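Grunton Toy Library – progress report to the Tanguy Fund

Sorting and repacking the building bricks, second report, January 27, 2018

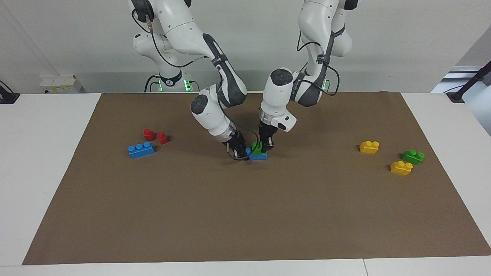
Bukola Fashola would like it recorded that she asked for the brown paper back in May, and that the answer then was a tablecloth. She was right, and the tablecloth has gone to the dressing-up box. Kraft paper covers most of the white table, gives a plain ground to sort on, and can be folded into a chute when the time comes to tip everything into a tub.

To recap for anyone new to the file: the grant pays for us to go through the library's donated bricks, put them into sets that a family can borrow, and stop lending out carrier bags marked "misc". We inherited a good many of those. One held more bulldog clips than bricks.

Where we are

We have made up 60 sets against the 596 promised in the application. I am aware of how that looks. The first weeks went on agreeing what a set is, a question on which Rizwan Sultana and Spyros Lazarević held opposing views with some stamina. Rizwan wanted sets by colour, Spyros wanted sets by size, and the bricks themselves had been stored by whoever was nearest the cupboard. The compromise is mixed colours, chunky bricks only, with a card showing one thing to build. Small bricks go in a separate drawer until we have a policy on toddlers.

The sorting method has settled down. Bricks go out on the paper in little clusters, a few at a time, and get tried together before they are packed. A green on a blue is as good a test as any. If the two won't grip, or won't part again without bad language, both go in the reject tub. We began by tipping out a whole bag at once and have stopped, as it made everyone want to build a castle.

Spending

The lidded tubs came from Mikby and cost slightly less than we had allowed. The labels came from Tremitov and would not stick to the tubs. A second lot of labels has been bought out of the saving, so the two errors have cancelled out and the budget line is where it was. Paper has been cheap. We are on the second roll.

Borrowing

A first batch of 12 sets went out on trial. All have come back, one with an extra brick that we don't recognise and are keeping. Parents liked the cards. Several said the tubs were too big for the number of bricks inside, and I can't argue with that – they were chosen for the shelf. Rajitha Amarasinghe has suggested two sets to a tub with a cloth bag for each, and we will try it on the next batch.

What slipped

The washing. We had planned to wash everything before sorting, but the sink in the back kitchen is small and the draining rack smaller. Bricks are now sorted first and washed by the set, so we don't waste hot water on rejects. Drying still takes longer than I put in the timetable.

Next

Anwara Karunaratne is rewriting the cards with fewer words on them. Shelving goes up along the long wall once the old jigsaws have been moved, and I would be glad of a decision on whether the grant can stretch to brackets. The revised timetable is attached and has us finishing in May, which assumes no further donations. Two bags were left on the step this morning.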